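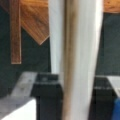

August, half past nine in the evening

Finally got to the desk. I have been putting it off since we came back from Plilau, and for two weeks I ate my breakfast standing up in the kitchen because there was nowhere else to set a plate.

Started after lunch. I took everything off that I could lift and sorted it on the floor. Most of it was paper. Receipts from the trip went in one envelope, the letters from Pranitz in another, and a stack of takeout menus went straight in the recycling. I found the warranty for the old heater, which I threw out, and the one for the new heater, which I kept. I also found 140 in cash in a birthday card from last year. I put it in my wallet before I could lose it again.

Wiped the top down with a damp cloth. There is a ring from a coffee cup that won't come out. I tried baking soda on it and then gave up.

Then the slow part, deciding what goes back. My rule was that it had to be something I'd used since June. The lamp was easy. I write at night and the overhead light in there is no good for it.

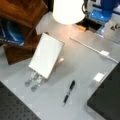 Pens were harder. I own far too many and most of them are dry. I sat and scribbled with each one on the back of an envelope, and the dead ones went in a bag. One black pen stays out on the desk. The rest that work are in a mug on the windowsill, and if I need one I can get up.

The sticky notes I had been keeping for phone numbers I copied into the address book. Half of them had no name. I called one to find out and got a tire shop, so now I know that.

Bongani Mkhize called around four to ask if I still had his extension cord. I do. He also wanted to talk about the Alemneh job, which pays 500 and would take up most of the fall. I told him I'd let him know after I looked at my dates. I think I will probably say no. I said yes too fast last time and was sorry by October.

After that I couldn't get going again for a while. Made tea, read some of the paper, went out and moved the trash cans. It was close to six when I came back to the desk and started on the things that have no proper place.

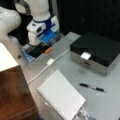 The black-lidded box, on the right side.

The box I went back and forth on. It takes up a good part of that end, and I thought about putting it on the closet shelf. But on the closet shelf I would never open it. So it stays, and I'm going to keep the stamps in it, and the spare keys, and Grandfather's pocket watch. My mother always said the watch was from 1920. The man in Pranitz who cleaned it thought it was later than that, and I never told her.

The cord is still a nuisance. I'd like it to run along the back edge but that would take a longer one, and I'm not buying another cord this month. If I put the chair on the left I don't catch it with my elbow. That will do for now.

I wrote to Nadine while the dinner was in the oven and told her what I'd kept out and what I'd put away, since half of it came from her in the first place.

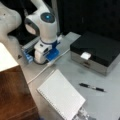 Nadine wrote back within the hour that I should leave the notepad out where I can reach it and put the box away, because a box on a desk only fills up with junk and then you have two places to clean. She did the same thing with hers last winter and had to use a butter knife to get the old gum out of the corners. She also wants the blue dish back if I come across it.

I haven't come across it. I answered that the box is staying until Christmas and we can see what's in it then.

Dinner was the rest of the chicken with rice. Washed up right away for once. There are still 2 bags by the front door, one for the trash and one for Kazimír Hrnčiar, who said he would take the old magazines for his waiting room – I need to check them for address labels before he comes.

Tomorrow: extension cord to Bongani, library books, light bulbs for the hall. Look under the sink for the blue dish.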